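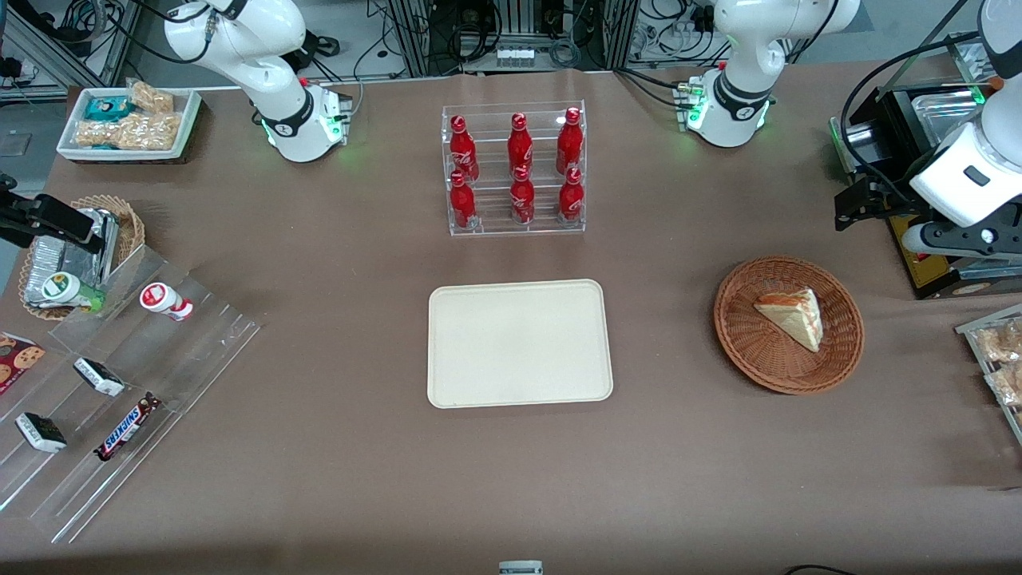
Budget post, as promised. Quick one, I have a quote to answer before lunch and the spreadsheet is still open in the other window.

So. Second table. We want one, the money is mostly there, and I've spent two evenings going back and forth on what goes in it.

Arms first. Laletti quoted a pair with grippers, controllers, base plates, the lot. Jamer came in lower but the grippers are separate, and once you add them plus the cabling the gap is basically gone. Also Jamer wants 70 percent up front. Not happening. Laletti takes half and half. Leaning Laletti, same as the first table, which means the spare fingers fit both. That counts for more than I gave it in the first draft of this budget.

Lead time is the ugly part. Ordered in December last time and thought we were being early. We were not early. Plan for 5 months and be pleased if it's less.

Things I forgot to budget for last time, so I dont forget again:

Brown paper. Sounds silly. We go through rolls of it, it tears, it gets greasy, you change it. Gets its own line now.

Acrylic. The bottle rack and the stepped stand were bought as shop display stuff and they were cheap, but clear acrylic scratches. Buy two of everything. The two-tier rack is worth it, six Cokes in two rows, front and back at different heights, and that's a nice mix of reaches without rebuilding anything.

Groceries. Ha. I had this under "misc" and it ate misc. Snickers, yogurt drinks, bagged snack bars, Coke in the red aluminum bottles (not the cheap way to buy Coke). Packaging gets crumpled and then it's a different object and you need a fresh one. Now 71 dollars a month, own line, no arguing.

Baskets and trays. The round wicker ones are great and cost nothing. Get more. Trays with a raised rim, rounded corners, beige or white, whatever the store has.

Power and cables. Iwasaki did the frame behind the first table and I'd use them again, but their price assumed we had sorted out the wiring ourselfs. We had not. Asked them to quote it in this time - waiting.

Table itself. Big. Bigger than you think. With both bases on the far edge plus a counter appliance on one side, the space fills up fast. I measured for the arms last time and forgot about all the stuff they're supposed to pick up.

What I'm not buying: the fancy mobile base. Jemport has one, I got the brochure, it's lovely, it costs more than the rest of the list put together. Maybe next year. Probably not next year.

Spares. I put 5 percent in the first version and that was dumb. One set of gripper fingers and one controller cable and it's gone. Doubled it.

Order of buying, for now: table and frame, then arms deposit, then wiring, then all the small stuff last because the small stuff is a trip to the store. Except the acrylic, order that with the table, shipping was slow.

Still open - whether to get the extended warranty. Laletti's covers the joints but not the grippers, and the gripper is the bit that bumps into things all day. If anybody has paid for that one and used it, tell me in the comments.

Ok, quote. Posted 2023-04-04, prices will be wrong by the time you read it.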